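Category: About the company
11/09/2025 — by Kausar Bukhari

About Drorkar

Drorkar is a small company in Kuvudcombe. We record people doing everyday jobs with their hands, and we turn those recordings into material that other firms use to teach robots. Most of the jobs are ordinary ones: laying a tray, stacking bowls, putting lids on pots, folding a tea towel. Our customers build the robots. We do the showing.

The firm was started by Igor Beneš, who had spent a long time setting up packing machines and was tired of writing instructions for them. A packing machine does the same thing all day and can be told exactly where to go. A kitchen is different every time you walk into it. Igor thought it would be quicker to do the job in front of the machine, many times over, with small changes each time, and let it learn from that. He rented half a unit on the Torkcombe road, bought a second-hand bench and started with spoons.

There are nine of us now. Six are demonstrators, meaning they do the tasks, and the rest of us look after the equipment, check the recordings and talk to customers. I joined as a demonstrator and now run the office and the daily timetable.

How we work

We show tasks in two ways. The first is by hand. The demonstrator holds a gripper in each hand and does the whole job with those, never touching the objects with bare fingers. The gripper opens and closes much as a robot's would, so whatever the person manages to do with it, a robot with the same jaws has a fair chance of doing too. There is a camera on the gripper and another at head height, and the two views are kept together.

The second way is remote control. The demonstrator sits at a desk with a pair of handles and the robot arms follow. This is slower and more tiring, and new people find it odd for the first week or so. We use it when a customer wants movements recorded on their own arm, or when the job needs a reach that a person holding grippers can't copy. For table work we nearly always go by hand.

Tableware is the bulk of what we do at present. Our longest job is called Talavera and covers setting out and clearing a place at a table: trays, plates, bowls and dishes, in different sizes and finishes. It began in March and will run to 3000 finished recordings.
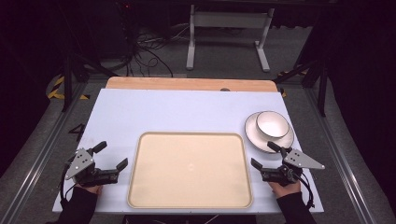
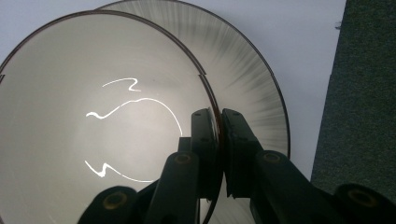 Each task has a written sheet, usually one page. It says what is on the table at the start, what should be there at the end, and what counts as a fault. It doesn't say how to move. We used to write that down as well and the recordings came out stiff, with everybody trying to remember whether the left or the right went first. Now the demonstrators decide for themselves, and two people will often do the same job in quite different ways. Customers have told us they prefer it.

Between recordings the objects are put back in a slightly different place. A tray might be turned a little, or a bowl moved to the other side. If everything always started from the same spot, the robot would learn the spot and little else. The sheet gives the limits, and within them the demonstrator chooses.

Mistakes are kept if they are put right. If somebody drops a lid and picks it up again, that is a useful thing for a robot to have seen. If somebody drops a lid and it rolls under the bench, we stop and start again. Every recording is watched through by a second person before it goes out, and we throw away more than we would like — mostly for dull reasons such as a sleeve hiding the jaws at the wrong moment.

Shiny and see-through things take the longest. A glass bowl is hard to judge when your only contact with it is a pair of jaws, and it is hard for cameras as well. We charge more for them and allow more time.

Working here

Demonstrators don't need a technical background. Our present team includes a former dental nurse, two people from catering and a piano tuner. What we look for is patience and steady hands, and we test for both with a tray of egg cups. Training takes 72 hours spread over the first few weeks, all of it paid. Nobody does more than forty minutes with the grippers without a break, as they are heavier than they look and the wrists feel it first.

We take on new demonstrators twice a year. If you would like to be told when the next places come up, write to the office with a few lines about what you have done before. A CV is fine but we don't insist on one.

Working with us

Most customers begin with a short trial of one task, so they can see whether the recordings suit their system before ordering more. We need a drawing or a sample of the gripper you plan to use, a list of objects, and some idea of what your robot already does badly. That last one helps us more than anything else. We can buy in the objects or you can send your own, and we return them at the end — apart from breakages, which we list.

Visitors are welcome by arrangement. There is parking at the back, shared with the tile shop, so please leave the two bays by their door clear.

Contact: The Office, Drorkar, Torkcombe Road, Kuvudcombe | © Drorkar | Back to top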